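Ausgebaut, geprüft, sortiert: Prozessoren aus zweiter Hand

Shanti Kandpal leitet bei Rivarstead in Sutport die Aufarbeitung gebrauchter Arbeitsplatzrechner. Seit März werden CPU und Arbeitsspeicher getrennt vom Gehäuse erfasst. »Der Prozessor ist das Teil mit dem stabilsten Wiederverkaufswert«, sagt Kandpal. »Der Sockel ist das Teil, das am schnellsten ruiniert ist.«

Vor der Einlagerung wird der Heatspreader gereinigt. Reste alter Wärmeleitpaste entfernt man mit Isopropanol und einem fusselfreien Tuch. Kratzer auf dem Metall stuft Kandpal als kosmetisch ein, Schäden am Substrat dagegen nicht.
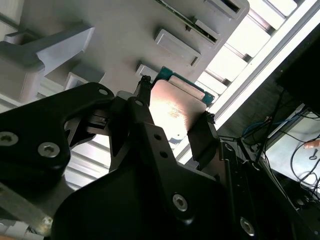 Prozessor mit silbernem Heatspreader, am oberen Rand das grünliche Substrat.

Gefasst wird ausschließlich an den Kanten. »Fingerabdrücke auf der Kontaktseite bedeuten einen zweiten Reinigungsgang«, so Kandpal. Xeon-Modelle aus Workstations machen einen erheblichen Teil des Bestands aus, im vergangenen Jahr waren es roughly 2.000 Stück.

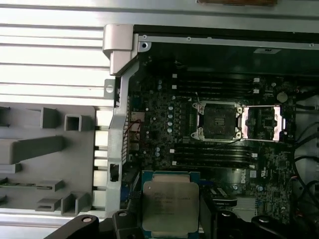
Beim Einsetzen zählt die Ausrichtung. Die Markierung an der Ecke muss zum Sockel passen, danach wird der Prozessor senkrecht abgesenkt und nicht mehr verschoben. »Wer schiebt, verbiegt Kontakte — und dann ist die Platine ein Ersatzteilspender.« Den Halterahmen schließt man erst, wenn der Chip plan aufliegt.

Für Kleinteile nutzt die Werkstatt Ablagen mit geformten Fächern, die Entwürfe stammen von Drillholm. Speichermodule liegen darin getrennt von den Prozessoren.
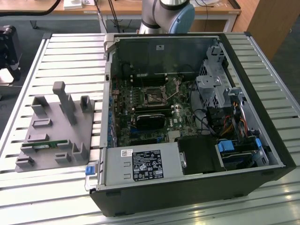
Geöffneter Tower mit leerem CPU-Sockel, links die graue Ablage.

Netzteile prüft Kandpal zuletzt, unter Last und mit eigenem Protokoll. Laufwerke gehen an eine andere Abteilung.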